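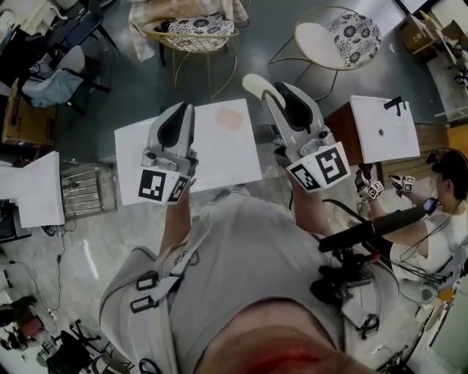

Who should decide when a demonstration session has to stop?

The person wearing the equipment should, at any moment and without having to give a reason, and the written rules of the site ought to say so in their first paragraph.

4. Good practice during a session

We come now to the part of the work that, in our experience, gets the least space in published papers and causes the most trouble in the room. Most groups who collect demonstrations with hand-held grippers have some sort of house rules, and very often those rules live in one person's head. When we began comparing notes between our two sites, Jandholm and Menham, we were a little embarrassed to find how much of our own practice had never been written down at all – and how differently each site did things that both had taken to be obvious.

4.1 Harness and cables

Figure 3 shows a wearer with a gripper in each hand, a harness over a T-shirt and a second person leaning in close by. Several of our rules were written with just this sort of moment in mind. The wearer's hands are full, so any buckle, clip or cable that needs attention is a job for somebody else, and we ask that the helper says aloud what they are about to touch before touching it. It sounds fussy, and new helpers do tend to feel rather silly for the first morning, but wearers have told us again and again how much they prefer it.

Cables deserve a paragraph to themselves. A cable from a gripper should have enough slack for a full reach and no more, and cables lying on the floor should be kept away from the place where the wearer stands and turns. The earlier Haverford draft, from which we borrowed a good deal, asked only that cables be "tidy", and we found that everybody who read it agreed warmly and then did exactly as they had done before. We now ask for a short walk through the whole task, grippers in hand and nothing recording, before the first run of the day.

Figure 3. A wearer holding two grippers, each with a block of black-and-white square markers. The second person has smaller marker cubes on gloved hands.

4.2 Markers

Markers must be looked at before each run and again after any knock, however gentle. If a block has shifted in its mount, the runs since the last good check are set aside until someone has gone through them. We were slow to adopt this. Of the 3483 runs in the Gultel set, 29 were later withdrawn on account of a marker block that had worked loose, and a good many hours went into finding them (Imtiaz Dewan, who did most of that searching, has asked us to say that he would not care to repeat it).

4.3 Breaks and the right to stop

Wearers change over after six runs at most, sooner if they wish. A stopped run is logged as stopped, with no reason asked for, and it doesn't count against the wearer in any way. We had some discussion over whether the helper should be able to call a stop as well, and settled on letting them do so, with the same plain word used by both. The Menham group still keeps a separate word for the helper, and we have agreed to leave that difference alone until the rules are next looked at in August.

Shares 2 | Comments 6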